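Speaker notes: "Does the Sink Need a System?"
Housekeeping session, Vestesell, Aug 3, 2026
Slot: 50 minutes with questions. Don't let the opening run over.

Opening

Ask who has bought something for the sink in the past year. A rack, a caddy, a mat, a tray that sits over the basin. Keep your own hand up. Then ask who still uses it. Wait. Let the silence do some work.

Say where I stand. I was sent the Vetier course to review, all 66 pages of it, and I came away with a shorter list than I went in with. The course says a kitchen goes wrong because things have no "home." Maybe. My own sink goes wrong because I put a cup in it and walk off.

The two-basin question

Vetier says left for dirty, right for rinsing, always. Gunn's booklet says the reverse and is just as sure of itself. Neither one tells you how they know. I tried each for a month and ended up with dishes in both basins either way.

Go to the slide. Give people time to look before talking.
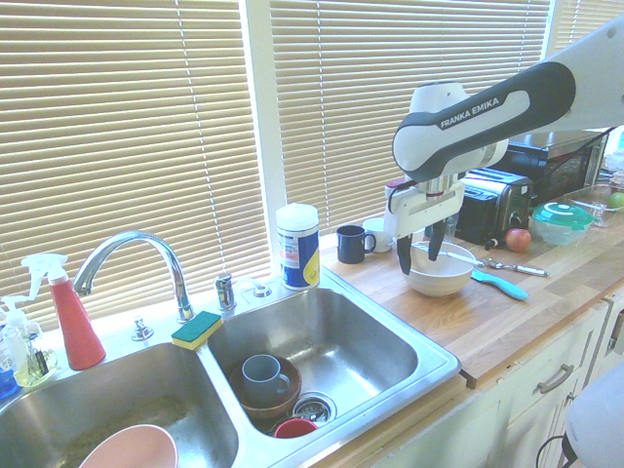 Slide 9. Double sink, dishes in both basins.

Ask the room: which side is the dirty side? Take two or three answers, no more. Pink bowl on the left, crumbs on the floor of the basin. On the right a mug in a wooden bowl, and a little red cup on its side near the strainer. I can't tell you which rule this kitchen follows, and I doubt the rule would help much.

Point out the wooden bowl. Slow down for this one. If I could get people to drop one habit it would be leaving wood in the sink. Wash it, dry it, stand it up. Skip the oil debate unless somebody asks, it eats ten minutes.

Sponge on the ledge between the basins. Bidik sells a holder for that. I owned the holder. It grew its own slime and then I had two things to clean.

What I'd keep from the course

Scrape before you stack. Fine, agreed.
Small cups first, because they tip over and hide under plates.
One cleaner within reach. The course wants four bottles in a row, and I have never understood what the third is for.

What I'd drop

The labels. The evening "reset" with a timer. The score sheet, where I got 92 on a night when I had moved everything to the stove.

If time is short, cut the part on drying racks and go straight to questions. Someone will ask about dishwashers. Say that's the October talk.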